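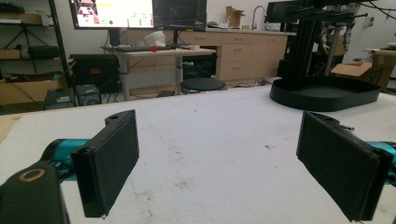
Segundo Jadwiga Stępień, o nome "aprendizagem por demonstração" engana um pouco, pois o que o modelo recebe são trajetórias e imagens, e a intenção de quem demonstra fica de fora. A observação consta da discussão que acompanha o relatório de Ballbridge e é citada com frequência nos textos sobre o método Mokoena.

O método Mokoena é um procedimento de recolha e filtragem de demonstrações para manipulação robótica, em que o operador executa a tarefa com garras seguradas na mão, sem teleoperar um robô. Foi desenvolvido no laboratório de Ballbridge e descrito pela primeira vez num relatório interno publicado em agosto.

Princípio

Cada garra leva uma câmara própria, que regista os dedos e a zona de contacto. A posição da garra no espaço é estimada a partir do vídeo e de sensores inerciais, e a abertura dos dedos é guardada como um sinal à parte. A política aprendida prevê deslocamentos relativos da garra, em vez de posições absolutas, para que os mesmos dados sirvam a braços com geometrias diferentes.

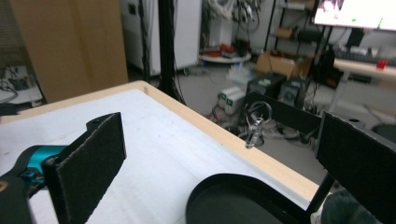

Dedos pretos almofadados de uma garra manual, junto a uma mesa de tampo branco.

Filtragem

A parte mais discutida do método é a filtragem. Uma demonstração é dividida em segmentos nos instantes em que a garra fecha ou abre. Cada segmento é depois comparado com os restantes da mesma tarefa, e são retirados aqueles cuja trajetória estimada tem saltos ou cuja duração se afasta muito da mediana. Os segmentos aproveitáveis de uma demonstração falhada são conservados, ao contrário do que se fazia no procedimento anterior, conhecido como Bekari, que eliminava a gravação inteira.

Nas tarefas com duas mãos, os relógios das duas garras têm de ser alinhados antes da segmentação. O relatório recomenda um gesto de sincronização no início de cada sessão.

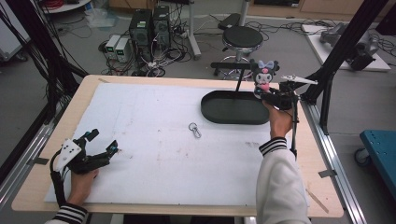

Manipulação bimanual: a garra direita segura um pequeno peluche Kuromi sobre a extremidade de um tabuleiro oval; a esquerda está aberta e vazia.

Resultados

O conjunto original reúne 3058 demonstrações de 11 tarefas de mesa, das quais 700 foram feitas com as duas mãos. As políticas treinadas com os dados filtrados superaram as treinadas com o conjunto completo na maior parte das tarefas de recolha e deposição. Nas de inserção a diferença foi pequena, e numa delas o resultado piorou.

Limitações

A estimativa de posição degrada-se quando a câmara vê sobretudo superfícies lisas. Os objetos moles também levantam dificuldades, visto que a abertura dos dedos diz pouco sobre a força aplicada. Uma repetição do estudo em Gukthorpe, com outros operadores, confirmou o efeito da filtragem, mas com um limiar de duração diferente do original.

Ver também: Bekari (procedimento); aprendizagem por imitação; manipulação bimanual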